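Talks > Automation > Bench practice > Speaker notes

Search talks and notes Go

Rules we write and rules we keep
Speaker notes, Abimbola Yusuf
Slot: 15 minutes plus questions

OPENING (no slide)

Start without the title. Ask who has a written procedure for their robot bench. Wait for hands. Then ask who has opened it since January. Wait longer.

Say: I have written four of these procedures at Pistine, and I'm not here to sell you a fifth. I think most of what we call good practice for small two-arm benches is copied from documents for big fenced cells, with the nouns changed. Some of it helps. A lot of it is there so that someone can tick it.

If people laugh, fine. Don't play to it.

SLIDE 1: WHAT WE INHERITED

When Pistine took over the Hotow bench procedure it had 135 numbered rules. I read all of them over two evenings. Points to make:

- A good many told you to "ensure" something. Ensure the area is suitable. Ensure cables are managed. Try failing an audit on that. You can't, and you can't pass one either.
- Several contradicted each other. One said the tabletop must hold only the items in use. Another said tools must be kept within reach of the station. Where do you suppose people put the tools?
- The rule on grip force gave no way of measuring grip force.

Pause here. Someone from Stolura will probably want to say that their checklist is different. It's longer. Take it at the end.

SLIDE 2: THE CLEAR TABLE RULE

I want to spend real time on this one, as every procedure has it and I have yet to see it followed as written.

The wording is usually "the work surface shall be free of objects not required for the task." Sounds reasonable. Now take an actual task: move fruit, one piece at a time, two arms, wrist cameras on both grippers. What is required? The fruit, a basket to take it from, a basket or tray to put it in. Everything else should be gone.
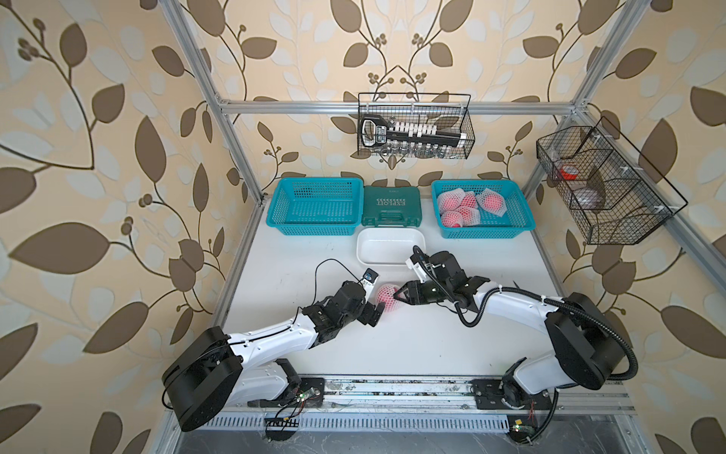
SLIDE 3: READING A BENCH AGAINST THE RULE

Leave the photo up while talking. Give them ten seconds with it before saying a word.

Then: five pieces in the basket on the right, one out on the table between the grippers. An empty basket on the left and an empty tray nearer the front. Good so far. The tool case between the baskets is not fruit. Under the rule as written, this bench fails.

Does it matter? I'd say it depends on something the rule never asks, namely whether the case is anywhere an arm needs to go. If the path from basket to basket runs along the back, then yes, I want it moved. If the work stays out front, I care much less. The rule treats both the same, so people learn to ignore it in both.

Compare the wall baskets. Sockets and ratchet up on the crossbar, odds and ends in the other one on the right. Off the table, so the rule is happy. I'm less happy. Nothing in the old 135 says how a basket over a work area should be fixed, or what weight it can carry. Zip ties are on the side basket. I use zip ties too. I would like a number from somebody and I have never been given one.

Then point at the front rail. Dust, bits of debris. Two little circuit boards with green lights on, wires hanging. A loose-looking plug on the grille. Ask the room which of these their own procedure covers. My guess is the dust.

(If short of time, drop the wall baskets and keep the rail.)

SLIDE 4: CABLES

The long hose on the right arm is a decent example of a thing we argue about. It loops back over the shoulder and is tied down there. Old Hotow rule: "cables shall not impede motion." Impede when? With the arm parked, every cable passes.

What we do now at Pistine is dull. One person jogs each joint to both ends of its allowed travel, slowly, while a second person watches only the cables. They write down where it goes tight. It takes longer than reading a sentence and signing it, which I suspect is why the sentence was so popular.

Don't claim this catches everything. It didn't catch the connector that backed out on our second bench.

SLIDE 5: SOFT GOODS

Fruit in foam nets. People assume the net solves bruising. I asked three suppliers and got three confident answers, none with a test behind it. So be careful with any rule that says "protective sleeve fitted" and stops there. A net changes what the fingers touch and may change what the camera thinks the edge is. Write down the net as part of the item. If the nets change, run the checks again.

On our own trial: 197 picks with nets on, and we inspected every piece afterward by cutting it open. I am not going to show a damage rate. One batch, one variety, one gripper setting. Somebody would put it in a brochure.

SLIDE 6: THE PAPADOPOULOS TEST

Named after the bench where we first tried it. Take each rule and ask:

- Could two people check it separately and get the same result?
- What would you see if it were broken?
- Who stops the work, and do they know it's them?

A rule that can't answer the first one goes back to its author. Very few came back to us. Our current list has 15 rules and I think some of those are weak. Number 11, on lighting, is embarrassing. Read it out if the mood is right.

One warning. A short list is easy to show off and it can hide gaps just as well as a long one. We dropped a rule on pinch points by accident during the cut and didn't notice until a new starter asked where it was. It went back in that afternoon.

SLIDE 7: THINGS I STILL DON'T BELIEVE

- That a signature at the start of a shift tells you the bench was checked.
- That a fixed overhead view is enough to audit from. You miss the undersides, you miss anything behind an arm.
- That "collaborative" on the box settles anything about your task.
- Any vendor's figure for setup time.

QUESTIONS I EXPECT

Is a short list enough for an insurer? Ask your insurer. Ours wanted the long one as well, so we keep it in a binder, marked superseded.

Would I fail the bench in the photo? Under the old rule, yes. Under ours I'd want to know the arm paths first, and I'd ask for the plug and the hanging wires to be dealt with before the next run.

Can we have the list? Yes, from the talks desk. Number 11 will be different by then.

Contact the talks desk | Copyright Pistine | Back to top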